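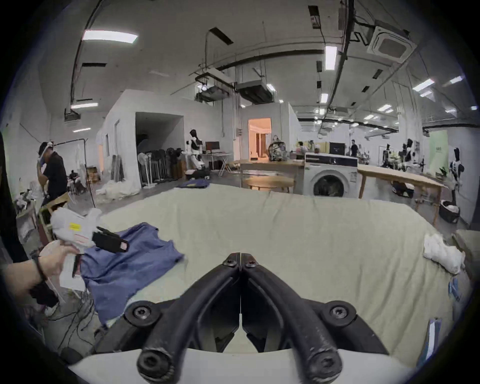 A blue garment on a cloth-covered table.

Lining the Window: What Interlining Does for a Curtain

Most complaints about custom drapery concern colour. The faults that bring panels back to a workroom are usually structural, and many start with the interlining, the layer held between face fabric and lining.

Agnes Lundgren has run the Hitmont workroom for 16 years. She specifies a brushed cotton interlining of 200 grams per square metre for linen and plain-weave cotton. Heavier grades give a fuller fold but load the heading, and on a wide window the track brackets must be moved closer together.

"Clients see the fold and ask for more of it," she says. "Then the glider carriers start to drag."

Her method is conventional. The face fabric is laid flat, wrong side up, and the interlining is locked to it in vertical rows with a loose stitch. A tight stitch will show as a dimple on the right side. Side turnings are five centimetres. The hem is left open until the panel has hung for four days — longer if the cloth is a loose linen, which can drop unevenly.

Stelios Athanasiadis, who fits for Covadell, measures again at that point, at both edges and the centre. He allows a one-centimetre clearance above timber floors and slightly more above a heating register.

Synthetic interlinings cost less and tolerate damp rooms. They also press poorly, and a crease set in transport may remain visible through a pale face fabric.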